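Mobile Shopping Analyst (part-time or full-time)

Nurkel tracks how people shop on phones and tablets. We collect anonymous order data from 1,156 online stores and publish a report each month on traffic, order size and checkout times by device. The analyst who has put the report together until now is moving to our Skarnska office, and we are hiring a replacement.

You would clean the incoming store data, check it against the previous month, and write the short text that goes with each chart. January is our heaviest month, as the holiday numbers all come in then. You would also answer questions from reporters and from the stores themselves, mostly by email.
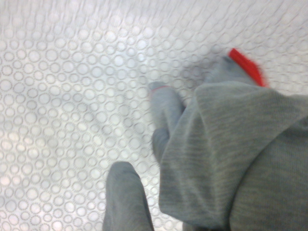 You need 2 years of work with sales or web data, good SQL, and clear written English. Experience with app analytics helps. We do not ask for a degree. Most of our stores sell clothing and home goods, so some knowledge of how returns are recorded is useful.

The team has 11 people and you would report to Mareike Sperling. Remote work is fine within US time zones. Part-time means at least 20 hours a week. Pay depends on experience and we give the range in the first call.

Send a resume and one page of writing about data, published or not, to Urmila Singhal through the contact form. Applications close 23 January 2021. Please put "Mobile analyst" in the subject line.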